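Ticket 756: Desk lamp drops off the home network every night
Opened Sunday, September 15, 2024. Product: Grukano lamp with Jikora hub. Status: closed, grudgingly

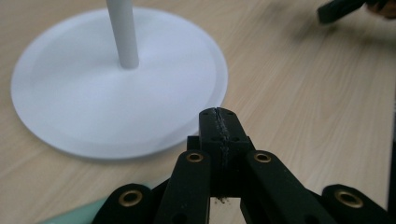

White round base and pole, on the table.

Reported fault: lamp goes offline at 11 pm and comes back at 7 am, well rested. App says "Device unavailable". Wall switch still works, as wall switches have since my grandmother's day.

Tried first: turned everything off and on again. Hub, router, lamp, then the hub again out of spite. No change.

Tried next: moved the hub closer. It now sits beside the bread bin. Still offline at 11.

Fornard support, first reply: asked whether the lamp was plugged in. Confirmed that it was. Second reply, two days later: asked whether the lamp was plugged in.

Factory reset. Lost all the saved rooms, including one called "Upstairs test 2" that I had been meaning to delete since February, so some good came of it. Lamp offline at 11 as usual.

Went through the router settings page by page. Under Family Controls there is a bedtime schedule, 11 pm to 7 am, applied to a group called "Kids". The lamp was in the group. So were the printer and the bathroom scales. There are no children in this house.

Fix: took the lamp out of "Kids". Stayed online all night. Left the scales where they were.

Still open: the Enache firmware notes mention automatic grouping of new devices and say it can be switched off. They don't say where. Will raise a separate ticket when I have the strength.

Contact the helpdesk | © 2024 Jikora Users' Board | Back to top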